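Workshop notebook > Shared spaces > Snack table

Filed under: housekeeping, odds and ends

April, just after 4 in the afternoon

Right, snack table. I said I'd write this up and then didn't, and meanwhile the table got worse, so I'm doing it now with a cup of tea before I forget which bits I moved and why.

Starting point this morning: two half-collapsed cardboard boxes from the Huletach order, both with snacks in, one of them also with somebody's cable ties and a tape measure. The Zellasitz tin (the nice blue one) had nothing in it except crumbs and a receipt. The chocolates were in the drawer under the label printer, and that drawer gets warm. I ate one to check. It had gone a bit pale and chalky on the outside but it was perfectly fine, so I ate another one.

First go: everything tipped out on the big bench and sorted. Out of date went in the bin, mostly crackers, and one packet of dried something that I couldn't identify even after reading it. Opened things I clipped with bulldog clips, but we need those for the drawings, so please can we not let them all migrate over here like last time. Whatever was left came to 43 items if you count every wrapped chocolate separately, which I did, for the kitty sheet.

Second go: what to put it all in. I tried the wire tray first and the small stuff fell straight through the gaps (obvious in hindsight!). Then the long Texier crate, which holds the lot with room to spare but takes up half the table and looks like a delivery nobody's unpacked. Ended up with the green plastic basket that used to live under the sink. Gave it a proper wash with hot water and bicarb, dried it on the radiator. It's a bit small for everything at once, so it heaps up, but I rather like it heaped, people can see there's something to have.

Packing order, for whoever refills it: flat packets at the bottom and up the sides, big bags over them, chocolates tucked in where they'll go. I had it the other way round at first and the crisps got crushed by lunchtime. If you put a big bag in upright it tips the moment someone rummages, so lay it down or lean it.

Cloth: the table top is still sticky from the Zavier adhesive trial (I've had a go with white spirit, then with the plastic scraper, no joy with either, don't want to scratch it any more than it is). So I've put a checked cloth over that end. It's an old one from home and I don't want it back, spill what you like. Shake it out of the back door and not over the lathe, please.

Plant: moved next to the basket, up against the wall. It was on the windowsill getting knocked by the blind every evening, and it has a few flowers out now so I'd like it to have a chance. Its water wants changing, it's gone brown. I'll do it tomorrow when I've found something to stand the stems in meanwhile.
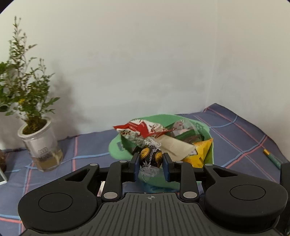 Snack table, new layout: green basket, plaid cloth, plant by the wall, one of the 70% cocoa truffles.

The kitty sheet is taped inside the cupboard door and there's a green pen on the cloth for it. That pen is for the sheet! The last three went off in overall pockets and then people said they couldn't write down what they'd had. Total in the kitty was 1,980 in the old tally, and I've carried that over as the opening line without trying to work out how we got there.

Still to sort:
- somewhere cooler for the spare chocolates, maybe the bottom shelf in the stores
- the Zellasitz tin, could do for teabags if the lid still closes properly
- more savoury, we're always heavy on sweet things by the end of the month
- put the cable ties back (they're on my bench)

I liked the dark truffles best, for the record. Would get those again if Huletach still has them on the next order, and would not bother with the crackers.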